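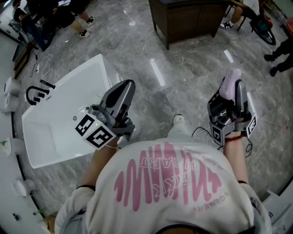 What did it take to build a pair of grippers at home?
Two years of evenings, $249 in motors and a very patient landlord.

So says Snežana Hodžić, who builds at the Yorath, a shared workshop where I also rent a shelf (mostly full of broken lamps, don't ask). I caught her on a Monday with a bag of pretzels between us and got her talking about Gilach, her name for the whole project.

"The first pair was awful," she said, laughing. "I printed the fingers in my kitchen and they bent like licorice!"

Bathroom stuff is what she's after now: bottles, soap, washcloths, anything you'd want picked up from the side of a tub. I figured the slippery things would be the worst. She shook her head. "Round is worse than slippery. You squeeze a round thing a little off center and it just leaves."

The square tags are how her software keeps track of where each gripper is, and she has strong feelings about them. "Glue them flat. I had one with a bubble under it and I lost a weekend to that bubble."

She holds the grippers herself and records the motion, then hopes an arm can copy it later. There are 700 recordings on her drive so far, and she thinks maybe half are any good. The arm itself is still in boxes at her place, waiting on a power supply.

I asked what she'd change first. "Cables!" she said, before I'd even finished. "I'm so tired of cables. I want a battery in the handle by October."

Then she wanted to know if I was going to eat the last pretzel. I let her have it.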